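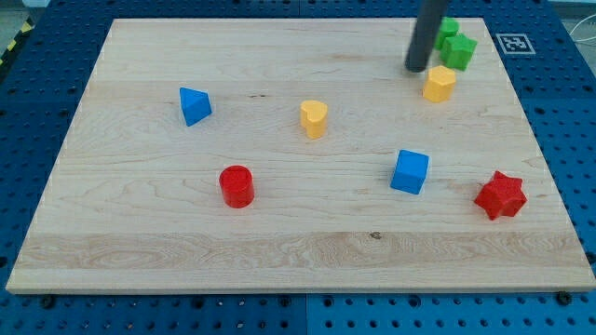
Toy Lending Assistant, Part Time (20 hours a week)

Vutby Family Library is hiring an assistant for its toy lending room. The room holds 757 items, from picture puzzles and colored blocks to ride-on cars, and serves 297 member families. The position is open until filled. Posted 2025-09-05.

What you will do

Check toys in and out at the desk
Clean returned items and look for missing or broken parts
Repair or replace parts when you can, and log what has to be ordered
Help parents pick toys that suit a child's age
Set up the play corner for the morning toddler group
Help with the full inventory every February

What we ask for

High school diploma or equivalent
Experience with children under 9, paid or unpaid
Able to lift a full storage bin and work on your feet for most of a shift
Comfortable with a basic catalog program (we use Hivico and will train you)
A second language is useful but not required

Hours and pay

Shifts are mornings and early afternoons, with one evening a week. Pay follows the library's hourly scale for assistants. Paid sick leave starts on the first day. A background check is required before the start date.

How to apply

Send a resume and a short letter to Hacer Dağdelen, or leave them at the front desk. Please list two references. Questions about the schedule go to Vsevolod Lysenko in the children's department.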